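We use cookies to remember your login and to count visits. By continuing to browse the Lornley Wine Forum you accept this. Manage settings

Lornley Wine Forum > Home Winemaking > Reds

Is a "cool site" Blaufränkisch kit worth double the price, or is it just label talk?

I make a small amount of red every fall from frozen must, nothing fancy, and I've been at it for eight years. My supplier, Pundovari, now lists two buckets of Blaufränkisch. One is the regular stuff. The other costs twice as much and comes from a grower called Kopecký, with a long paragraph about altitude, slate, cold nights and old vines. The sugar and acid numbers printed for both are nearly the same.

I asked the store what I'd be paying for and got the same paragraph read back to me. I'm not against spending money, but I've bought "special" must before and couldn't pick it out of a row of glasses a year later. Neither could my wife, who has a better nose than I do.

My setup is basic. Plastic primary, one neutral barrel that never gets completely full, then glass. I ferment in the garage, so temperature is whatever the garage feels like. Would a better site show up at all in a wine made that way? And does the yeast they bundle with it (Viltix, never used it) matter more than the grapes?

Posted by garage_red

Radomír Vávra

I'd want to see more than sugar and acid before I believed any of it. Two musts can match on those and be very different in color, tannin and smell, so the printed numbers don't prove the store is lying. They don't prove the store is telling the truth either. Ask for the pH and the pick date for each bucket. If the Kopecký fruit really comes from a colder place, I'd expect it to have been picked later to reach the same sugar. If both were picked the same week, I'd start to wonder what the altitude did.

Ask how long each one was frozen, too. Freezing breaks up the skins and you get color fast, which tends to flatter the cheap bucket. I've had ordinary must look nearly black at day three and then drop a lot of that color by spring.

Then there's your garage. If the ferment runs hot for a couple of days you will cook off a good part of whatever the hillside gave you, and you'll have paid extra for the privilege. Before spending a cent on better fruit I'd put a thermometer in the cap and write down what it says morning and night. A cheap water bath with frozen bottles will do more for your wine than a paragraph about slate.

The way to settle it is a blind tasting, done properly. Buy one of each, use the same yeast in both, same punch-down schedule, same everything. Wait until the July after. Have somebody else pour three glasses, two from one batch and one from the other, and see if you can find the odd one. Do it more than once, because with three glasses a guess is right a third of the time. Cover the bottles.
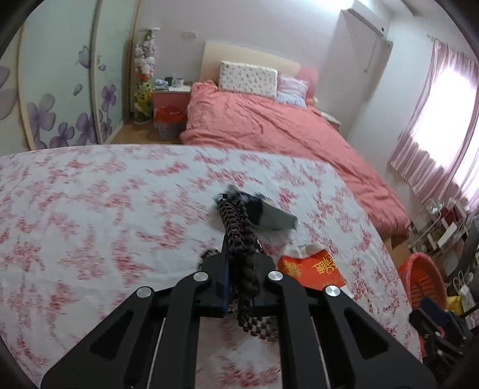
Checked cloth and flowered cover

Don't tell the tasters which wine cost more, and don't let them talk until they've written something down. I ran this with 17 people from our club on two Zweigelts I was sure about. I was wrong about both, and I still hear about it.

On the yeast: I have no opinion on Viltix. The claims on the packet are the claims on every packet.

Ilham Rondonuwu

I mostly agree with Radomír but I think he's too hard on the site argument. I've made wine from cold-site fruit and warm-site fruit of the same variety for several seasons and the difference was plain to me, mainly in pepper and in how long the acid hung on. That was fresh fruit, though, hauled home the same day. With frozen must I'm a lot less sure, and I wouldn't pay double on the strength of somebody's web copy.

What bothers me in your post is the barrel. If it never gets full, you have air sitting on your wine all winter. Fix that first. Get a smaller one or go straight to glass and keep it topped up. I lost 46 bottles to exactly that and spent months blaming the grapes.

Also, "old vines" has no fixed meaning on most labels. Ask them how old. If they can't answer, I'd knock that word out of the price.

wineguy_t

buy the cheap one and add oak chips. terroir is marketing. been saying this for years

Newsletter: get new threads by email once a month. Enter your address to sign up.

Contact us | Forum rules | Copyright Lornley Wine Forum | Back to top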